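Why I stopped throwing away old computers

My father had a rule that a thing is not broken until three persons have looked at it. I grew up with this rule and I hated it, because it meant that our hallway was always full of radios and irons waiting for the second or third person. Now I am older than he was then, and my own hallway looks the same.

It started in August, when my desktop computer became so slow that I could make coffee between opening the mail program and reading the first mail. I bought it used nine years ago from a shop called Grilov, which has since closed. My son told me to buy a new one. He sent me three links, and the cheapest machine was 400 dollars. I looked at them for an evening and then I closed all the links.

I do not write this to say that I am a thrifty person. I have a coffee grinder that cost too much and I would buy it again. But it felt wrong to pay so much for a machine that would do the same four things: mail, photos, my recipes and the accounts of our garden club.

So I called Kalliopi Todorova, my old colleague from the translation office. She has repaired her own computers for as long as I know her. She asked me only one question, how much memory was inside. I did not know. She explained to me how to find it in the settings, and when I read her the number she was quiet for a moment and then laughed, in a kind way.

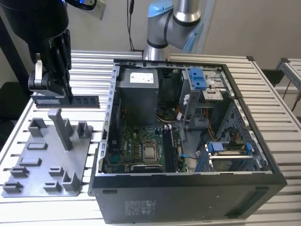 A memory module, with the open computer waiting for it.

The memory for my model was cheap, even if I bought it in a pair. I ordered it from a small seller named Fider, who sends everything in envelopes with much too much tape. Kalliopi said I should also put in a new drive at the same time, and together I paid 100 dollars. For the old drive I bought a little case with a cable, so now it holds the copies of my photos.

I was very afraid of the work itself. I had read on a forum about static electricity, and for two days I touched the radiator every time I walked past it. Then I put the computer on the kitchen table, took the cover off and found that the inside of it was mostly dust. I am ashamed to say how much dust. There was also one dried bay leaf, and I have no explanation for it.

What surprised me was the force you need. All my life I was told that electronics are delicate, and then you must push the memory down until you hear a click, and the click comes later than you want. I stopped two times because I was sure I would crack the board. On the phone Kalliopi said "more," and then "more" again, like my grandmother when I kneaded dough.

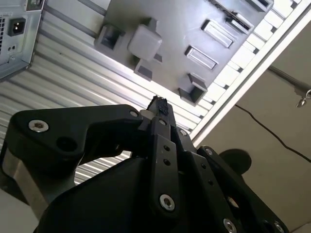 The first time I pressed the power button it gave me three long beeps and a dark screen. I sat down on the floor. Then I took out both modules, put them in again, and on the left one I heard the click that I had missed before. After that it started normally, and the mail program was open before I could stand up to get my cup.

Since then some neighbors have brought me their machines. I tell them always that I am a beginner and that they must make copies first. The woman from the second floor had an old laptop, a Wynne, which needed only a battery. Another neighbor brought one that had been under a leaking flower pot for a whole winter, and for that one I could do nothing except take out the drive. She cried a little when we found on it 375 pictures of her dog.

I have also learned to say no. A printer I will not touch. Printers are a different profession, maybe a different religion. And if the person wants only to hear that it is time to buy a new one, I say that it is time, and I ask if I can keep the screws.

The screws are in a glass from Flovora honey, next to the tea. My husband complains about this — he says that one morning he will put a spoon of them into his cup. I promised him a proper box with small drawers, and I have seen a nice one at the hardware store, but it is green and our kitchen is blue, so for now it is still the glass.

If somebody knows where I can find the plastic clip that holds the side cover on an old Grilov case, please write to me. Mine broke when I closed it, and at the moment I am using a rubber band.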